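Home Sorting and Reuse of Packaging, Huenchumán district
Progress report to the Venico Fund, second period
Prepared by Marisol Muñoz, 03/10/2021

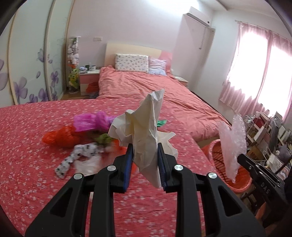

1. What we did in this period

The project works with families who want to separate plastic bags, paper and bubble wrap at home, before the truck comes. In the last report we had 200 homes registered. Now we have 516. The growth came mostly from the two schools, where the teachers sent our sheet home with the children.

We held 20 short workshops. The attendance was good in the mornings and weak in the evenings, so from August we will offer mornings only. Odico continues to collect the sorted paper every second week, and they accepted all the loads except one, which had too much food in it.

2. Difficulties

The thin colored bags are still our main problem. Odico does not take them, and the second buyer, Bromus, asks for a minimum load that we do not reach. At the moment we keep them in the storage room behind the market — it is dry, but it is almost full.

The printed guide was also late. The first version had an error in the page about cardboard and we had to print it again. The cost was covered from the line for materials, and we have informed your office by letter.

3. Budget

Spending is on plan, except for transport. Fuel was more expensive than we calculated. We ask permission to move 40 dollars per month from printing to transport until the end of the period.

4. Next steps

We will visit the homes which registered but did not deliver anything yet. We also wait for an answer from Bromus about a shared load with the neighboring district. The receipts are attached in a separate file.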